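Workplace Automation Inspection: Container Handling Station
Site: Grenby, second floor
Station no. 8
Inspected by: Braulio Xolalpa
Date: Dec 26, 2025
Last inspection: November
Form: Plodirham 284, Part B

Scope: Two-person container handling with hand-held grippers, and the changes to staff duties since Covora began moving this work toward automatic handling. Arm installation is covered on a separate form.

1. Table and work surface
1.1 Surface level and stable: OK
1.2 Edges free of chips: OK
1.3 Personal items off the table during handling: FAIL
Comment: Phones go in the tray at the door. Repeat finding from November. Supervisor to remind both shifts.
1.4 Glare acceptable to operator: OK, with comment
Comment: Clear plastic under the ceiling lights is hard to judge by eye. One operator reports tired eyes by midday. Try the station with the nearest row of lights off. 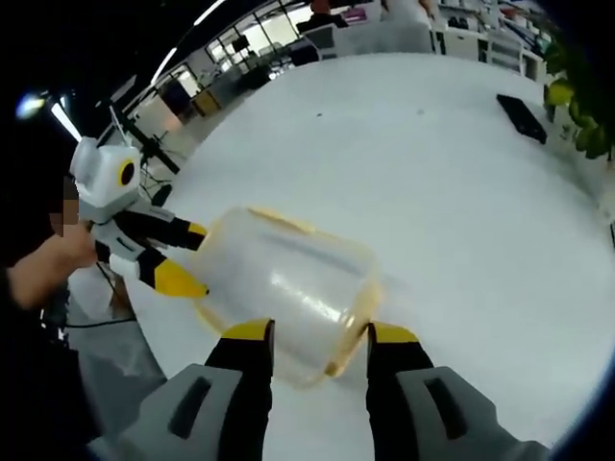
1.5 Containers laid on their side do not roll when released: OK
Comment: Tested with the standard item, three releases at each position.

2. Hand-held grippers
2.1 Finger tips secure, no play: OK
2.2 Opening and closing smooth through full travel: OK
2.3 Trigger force within limit: OK on unit A, borderline on unit B
Comment: Unit B is stiffer. Okabe to adjust. Until then, swap units at each break.
2.4 Cycle log up to date: FAIL
Comment: Tips are due for replacement at 1000 cycles. Log for unit B stops at 101 and has no entries after the last shift change.

3. People and duties
3.1 Written job description matches actual work: FAIL
Comment: Staff are still listed as packers. Most of the shift is now spent picking up, turning and passing containers with the grippers. Pay grade and training record both follow the old title. Referred to Covora personnel office.
3.2 Rotation in place: OK
Comment: Wrist complaints are down since rotation started. Shoulder complaints are not. Reaching across the table is the likely cause.
3.3 Staff told what the work leads to: PARTIAL
Comment: Day shift was briefed. Evening shift was not, and two people asked during inspection if their jobs end when the arms are in. Answer in writing before the next visit.
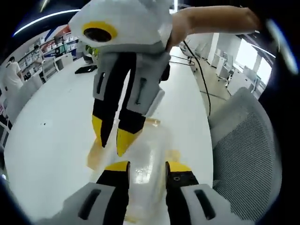
CABLES, SEATING AND ACCESS

4.1 Cable clear of operator's hands and of the item: OK
4.2 Cable run to floor protected where people walk: FAIL
Comment: Fit a floor cover or route the cable under the table.
4.3 Chairs pushed back while standing work is in progress: see comment
Comment: No rule is posted. Add one to the station card.
4.4 Path to exit clear: OK

Result: Conditional pass. Items 2.4 and 4.2 to be closed before the next full shift. Items 1.3, 3.1 and 3.3 carried to the next inspection.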